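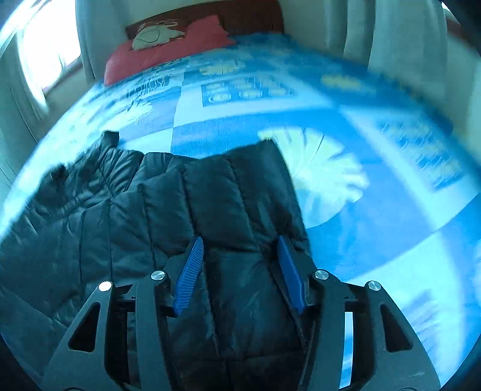 Jarnham Household Pages, No. 39, page 2

Galleries > Rooms > Bedrooms > The Blue Bedspread

THE BLUE BEDSPREAD

The patchwork bedspread has been in the upstairs bedroom on Cusmont Road for several years now, and readers of the printed Pages have asked about it more than once. The photograph at the head of this gallery shows it on the bed with a black quilted puffer jacket lying across it. The notes are arranged by item. Text by Marlene Kröger, with help from Soo-ah Woo, who lives in the house.

Bedspread. Large square patches in blue and pale blue or white. It was bought at the Nam market stall, which closed the following spring. Soo-ah paid 200 for it and carried it home on the bus. It goes in the wash on its own in cold water and dries over the stair rail, where it takes most of a day.

Patch with rows of small shapes. Yellowish outlines on dark blue, near the upper middle of the bed. Sun-ja Cheon, Soo-ah's aunt, thinks the design was meant to be seeds. Marlene thinks buttons.

Patch with line drawings. Thin white lines on blue, something like plants or flowers. Soo-ah tried to copy part of it onto a cushion cover in May and has not finished.

Yellow motifs. One is on a lighter patch just below the pillow and another is on a blue patch over toward the right-hand curtains. The stall had a second bedspread with more yellow in it. Soo-ah preferred this one for a small room.

Red pillow. It leans against the headboard on the left half of the bed. The cover has a pale printed motif with curved outlines. It came from a set of two. The other one is at Sun-ja's and has faded a good deal from being kept on a porch chair.

Headboard. Dark reddish-brown wood. It was in the house when the family moved in. It is wiped with a barely damp cloth, then a dry one. Furniture polish was tried once and left a smear that took a week to get rid of.

Curtains. White by the window on the left, pale gray-white along the right side. The right-hand pair came from the old dining room and had to be taken up at the hem. Young-sook Hyun did the sewing in one evening.

Window. It gets strong light, and the bedspread is turned end for end at the change of season so that one side does not fade ahead of the other.

Black puffer jacket. Quilted, laid over the lower left and middle of the bedspread. Jackets like this one are folded on the bed before going up to the closet shelf for the summer. Close the zipper, lay the jacket face down, bring the sleeves in across the back and roll from the hem toward the collar. Press the air out slowly. A cotton bag is better than plastic for storage over several months.

Prints from this gallery may be ordered through the Pages office. Quote item 3773.

COMMENTS

Valter Eklund
We had the same kind of bedspread in green. The dark patches ran the first time we washed it, so cold water is good advice.

Young-sook Hyun
It was two evenings for the curtains. I did the second hem on Sunday.

M. Kröger
Thank you, Young-sook. I will correct it in the next issue.

pattyb
Does rolling a puffer flatten the filling? I have always hung mine up.

Soo-ah Woo
Mine comes back if I shake it out and leave it on a hanger overnight. I don't roll it very tight. Hanging is fine too if you have the closet space, we don't.

Valter Eklund
I vote for seeds.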